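Your thread: "Plates come out cloudy, machine says it is happy"
Status: Closed by reporter
Product: Prullness under-counter dishwasher, rinse aid dispenser
Opened by: Eusebio Villalobos

Original report

The machine is a Prullness, bought secondhand with the house. It washes. It drains. At the end it plays a little tune, which I have come to resent, because the glasses inside look as if somebody breathed on them and left.

The film is white and even. It's on the glasses, the plates and the inside of the door. A fingernail doesn't shift it. The rinse aid light is off, meaning the machine believes it has plenty. The salt light is off too. By its own account this dishwasher has never had a problem in its life.

Things I did before writing in, so that we can skip the first reply:

Cleaned the filter. Found a cherry pit and the twist tie from a loaf of bread.
Changed detergent twice. The expensive one made the film smell of lemons.
Ran it empty on hot.
Read the manual, including the part about not climbing into the appliance.

Reply from Heltel Appliance Support

Thank you for contacting Heltel. Please clean the filter and try a different detergent.

Reply from Eusebio

See above.

Reply from Heltel Appliance Support

Thank you for the additional information. Please wipe a cloudy glass with white vinegar. If the film clears, it is mineral scale. If it does not clear, the glass is etched and the damage is permanent. Please also tell us your water hardness setting, which is reached by holding the Start button for 20 seconds with the door open.

Reply from Eusebio

The vinegar cleared it, so scale. I was almost sorry. Etching would have been final and I could have gone to bed.

The button took a few tries. If you let go early the machine starts a rinse, with the door open, onto your socks. I then got the display to show the number 2. The manual has a table for this, and in the table 2 means soft water. The town water here has never been called soft by anyone who owns a kettle. I sent for a packet of Etine test strips and will report back.

Update, some days on

Strip results. The cold kitchen tap turned the strip the darkest color on the card, and it got there quickly. I tried the strip on the water left in the bottom of the dishwasher and got the same color. As I understand it, the machine has a softener inside that is supposed to prevent exactly this, and the softener runs on salt.

So I opened the salt compartment. It took a wrench with a rag around it. Inside was clear water and no salt whatsoever. The light was still off. I shone a flashlight down there and the light remained calm.

I bought salt and poured it in through the funnel, which I had been using for motor oil and had to wash. By hand, before you ask.

Reply from Heltel Appliance Support

Thank you. The salt indicator is a float. Floats on older units can stick in the raised position. Please set the hardness to match your test strip, run the shortest program empty to clear spilled salt, and then wash two ordinary loads before judging the result. Plates with colored rims show film more readily than plain white ones and are useful for comparison.
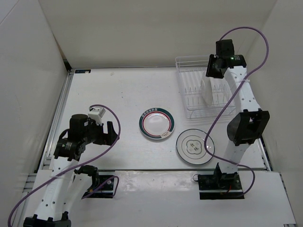

VILLALOBOS KITCHEN, January 2023

Two loads done. The glasses are better. I can read a newspaper through one, though I had to go and find a newspaper. The plates have lost the chalky feel, and the black casserole lid is black again after a long spell as a gray one.

What hasn't improved is the top rack, left side. Anything standing there comes out with dried drops on it. I swapped a clean glass from the right to the left and it came out spotted, so I'm not blaming the glass. Upper spray arm, I would guess, but I've guessed before in this thread and it cost me two boxes of detergent.

Reply from user Nnaji

Had the same thing on mine. Take off the upper spray arm (it unscrews, and the nut turns the wrong way) and shake it. If it rattles, there's scale in it. Soak it overnight in vinegar and poke the holes with a toothpick. Don't use a metal skewer. I used a metal skewer and now I have one very ambitious jet that hits the door.

Reply from Eusebio

It rattled like a maraca. I soaked it in the roasting pan, poked every hole, and rinsed out a spoonful of white grit and one sesame seed. The arm is back on and spins when I flick it, where previously it sort of considered it.

Left side of the top rack is now as good as the right.

That leaves the float. I tapped the salt cap a few times with a wooden spoon, more from feeling than from science, and the salt light came on. The compartment was full at the time. I tapped it again and it went off. I now have an indicator that reports on whether I've hit it.

Reply from Heltel Appliance Support

Thank you. The float is part of the cap assembly and can be replaced without tools. Would you like us to arrange this?

Reply from Eusebio

I asked what the cap costs. It is 28 dollars, plus shipping. I have written "SALT" on the kitchen calendar for February instead, and I'll look inside with the flashlight. Closing this one. The tune at the end cannot be turned off, I've checked, so please don't open a new ticket on my behalf.

Ticket closed. Replies to closed tickets are limited to 2000 characters and may not be read.

We use cookies to keep you signed in and remember your appliance. Accept | Manage settings
Contact Heltel Support | © Heltel | Back to top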